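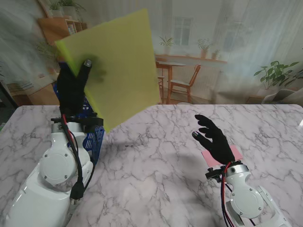 Griveleck Desk Papers is a set of 217 short clips of household paperwork being filed at a table. It covers folders, loose cards and the holders they go in. The files are grouped by item, and the item list is kept in items.txt. A folder can be hard to follow when it is tilted and moving, like the translucent yellow-green sheet held up over the marble pattern, with the small pink card lying flat on the tabletop. Clips with that kind of blur are kept in the set and marked "motion" in the notes column.

Print this page | E-mail this page

Contents

clips/ - 217 files, numbered from 001
stills/ - 68 single pictures
items.txt - names of the items, one per line
notes.csv - clip number, item, motion, label side

Labels

Each folder has one entry in items.txt, named by the word on its label. If the label can't be read in a clip, the label side column says "none" and the folder is entered by color. Color names are kept simple: "green" covers everything from pale lime to chartreuse.

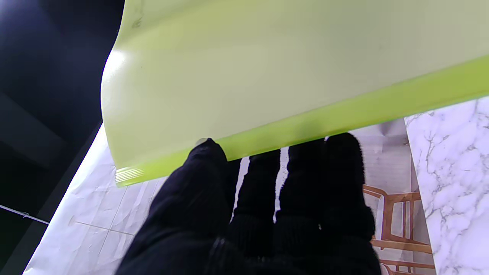
Lime-green plastic from close up, with glare near the curved edge.

Glare is not corrected in any of the files. In 26 of the stills it covers part of a label, and those are listed at the end of notes.csv.

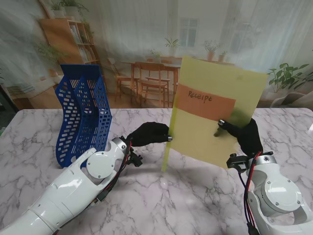 Lusance Home Filing Group, Drutthorpe

The "Receipt" folder is yellow with the word handwritten on an orange label. It is entered as "receipt_yellow". The blue plastic organizer with the wavy dividers is entered as "rack_blue" - earlier copies of the list called it "tray", so check which one you have.

Version 2, updated 2018-03-30. The November version had 32 fewer clips and no notes column for label side.

Comments (3)

paperclip_68: Is the pink card in items.txt? I can't find it under "card".

Reply from the group: It is under "pink_card". We will add a second entry.

Kalinowski Office Supply: notes.csv opens fine here, but the label side column comes in as numbers in our spreadsheet. Setting it to text fixed it.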